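Home & Garden Help > Kitchens > Countertops

Cream marble counter: are these cracks, or is that just the stone?

Posted by Defne Güneş, May 6, 2022

Hi all! We moved into a house in March that came with a pale cream marble counter, and I go back and forth every day between loving it and wanting to put a tablecloth over the whole thing. It has these thin darker lines wandering all over the place, kind of branching like a river map, and then softer, cloudier patches that look like somebody left a wet towel on it for a month. The seller told us it was all natural and had been sealed "a while back," and I can't get any more out of him than that.

So my first worry is whether the thin lines are cracks. Most of them I can't feel at all. There is one long one near the stove that I think I can feel, but I've been running my fingernail over it for so many weeks now that I may be talking myself into it.

My second worry is sealing. The hardware store had a bottle of Florano stone sealer for 10 dollars, and a tile shop across town quoted me 541 dollars to come out, polish and seal. That is such a ridiculous gap that I don't trust either number. I also do a lot of paper crafts on this counter (cards, gift tags, my daughter's school stuff) so there's colored paper and glue on it most evenings, and I'd like to know if I'm ruining it.

wumbei_176

Congratulations on the house! I've had marble for four years and I went through exactly the same panic, fingernail and all.

The hairlines are veins in most cases. Minerals got into the stone way back and that's the color you see. The test is simple enough: wipe the counter clean, let it dry, then drag a fingernail straight across the line, slowly, with your eyes shut so you don't cheat. If the nail slides over without a bump, leave it alone and enjoy it. If it catches, you might have a fissure, which still isn't a disaster (lots of natural stone has those and they can sit there for decades doing nothing). What I'd worry about is one side being higher than the other, or the line getting longer. Put a bit of painter's tape at each end and look again in a few months.

The cloudy patches are harder to judge from a description. Mine has broad beige bands that everybody thinks are water stains and they've been there since the slab was cut. A real water mark usually gets lighter as the stone dries out. Keep one patch dry for a couple of days, no dishes, no wet sponge, and see if it changes.

For the sealing, do the water drop thing first. A spoonful of water on the counter, wait ten minutes, wipe. If there's a dark spot where the water was, it wants sealer. I do mine myself with a soft rag and it takes one evening, most of which is waiting around. I would not pay for the polish unless there are dull spots that bother you. Ask the tile shop what they'd charge for sealing on its own, I bet it's a lot less.

Lerwood Larry

its marble, it's going to get marks. we put in quartz and never looked back. keep lemons off it

dremport_kitchens

Adding to what wumbei said, because the paper part got skipped. Plain paper and card sitting on marble is fine. Damp paper is the thing to watch, especially the strong colors, since the dye can travel down into the stone while you're off making dinner. Construction paper is the worst of the lot. I lost a nice corner to a red one that had a glass of ice water on top of it. A silicone baking mat under your project takes care of the glue and the scissors too, and you can roll it up and stick it in a drawer.
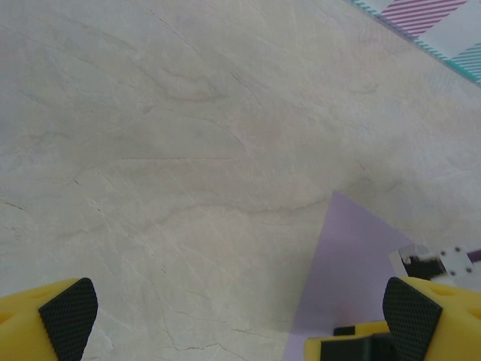 What should I use to wipe the counter down every day?

A few drops of mild dish soap in warm water on a soft cloth, then a second cloth with plain water, then dry it off with a towel. Skip vinegar, lemon cleaners and anything gritty, because acid will etch marble and leave dull spots even where it's been sealed. If there's dried glue, lay a warm damp cloth over it for a few minutes and lift it with a plastic scraper or an old gift card held nearly flat. And test any new cleaner back behind the toaster first!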